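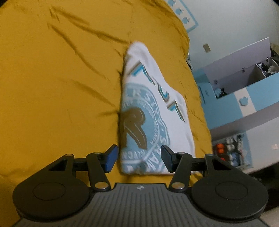 The case for home-built robotics is usually made on grounds of cost. The members of the Rindstead shared workshop make it that way themselves, and their figures are sound as far as they go. It is the weaker argument, and those who set policy for shared workshops should stop relying on it.

The Munshi project began in February with a modest aim: a gripper that can be carried in one hand, used on ordinary household articles, and later fitted to an arm. Remo Serra designed the linkage and Heino Eglītis wrote the software that records each attempt. Materials came to $500. The log now holds 2,000 attempts, nearly all of them made in the evenings, in bedrooms and kitchens belonging to members.

That last point deserves more attention than the price. A bench at the workshop is flat, evenly lit and cleared before use. A bed is soft, and its sheet wrinkles under whatever is set down on it. A folded shirt has one straight edge and several that are not straight at all. Paper is harder again, as an opened envelope has layers that separate and a torn lip that bends before the rest of it moves. Builders who work only at the bench meet these difficulties late, when the design is costly to change.

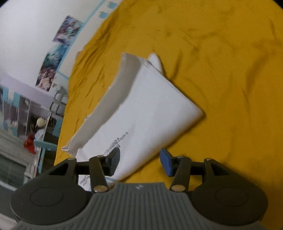 An opened paper mailer on a bedsheet, with the gripper's jaws apart.

The objection commonly raised is one of rigour. Mr. Eglītis has put it fairly in the workshop's own newsletter: a bedroom cannot be controlled, and results gathered there are difficult to repeat. I accept the second half of that statement. Of the 11 articles on the project's standard list, 2 were withdrawn because members could not agree on what counted as a successful lift. Better written rules would have prevented this. A return to the bench would only have hidden it.

A second objection concerns safety, and it should be taken seriously. Work done at home falls outside the workshop's supervision and, at present, outside its insurance. The rules adopted at Drorkel require a signed equipment record and a named contact for every loan. Rindstead has neither. It should adopt both before the gripper is mounted on a powered arm, and no member should be asked to carry that risk privately in the meantime.

Shared workshops have tended to treat the home as the place where a finished device is eventually delivered. I would ask them to recognize it as a proper place of work, to lend equipment on clear terms, and to accept home records alongside those made on the premises. The revised lending policy is open for comment at the front desk, and members who have tested the gripper at home are encouraged to attach their logs.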